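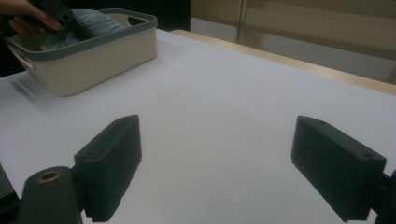

Nives Bassi would like it said first that jeans go in the basket before anything else, or they end up on the floor. I agree, so start there.

Fold once lengthwise, then in thirds. Leave the waistband up. Mention the Wednesday group at Trurnby. Pause.

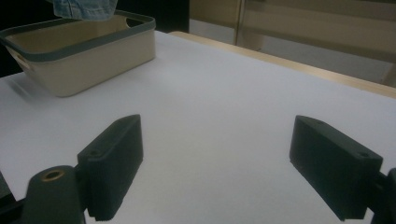

Do the jeans need ironing first? Smooth them by hand on the table and leave it at that.

Next part is the table. Clear it before you fold. Wipe it if it's dusty. Show the shirt fold, slowly, twice.
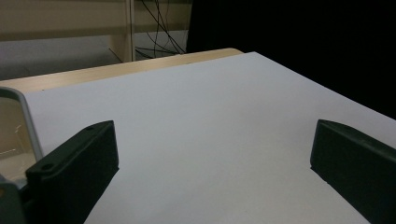

How often should the basket be emptied? Every evening, before the next load comes in.

Handouts are by the door.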